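Notes on the Erketti hand package, on trial with us until the end of April. Price, limits, and what I would change before buying. Thread.

1/ What you get: two multi-finger hands, wrist cameras, a teleop license and 12 hours of remote support. Harish Gounder did the install. Plan on 6 hours for that, most of it cable routing.

2/ Test set is tabletop objects, mixed shapes. Fruit, bottles, bowls, small food items. Glass table on purpose, as glare is where our last depth setup failed.
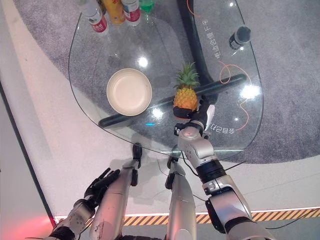 Default grip force is set too high for anything light. Lower it in the config file. The slider in the app resets on every restart, and Erketti has confirmed the bug.

3/ Wrist view. Wide lens, fixed focus. The fingers take up a good part of the image, so train with them in view. A breaded piece held close to the housing still shows its crumb texture.

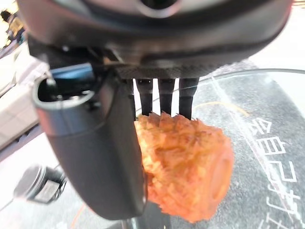

4/ Thin objects. A fork is harder than a croquette shape. Small contact area, and the finger hides much of the handle from the wrist camera. Tharun Menon wants a second camera angle. I agree.
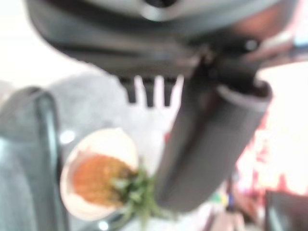

5/ Logging. 838 episodes recorded so far. Export is clean, timestamps line up across cameras. File names are a mess.

6/ Cost. The trial is 4000, credited if you buy. The Nandasine quote was lower but left out the wrist cameras.

7/ My position: buy, once the restart bug is fixed. Config file goes up Wednesday.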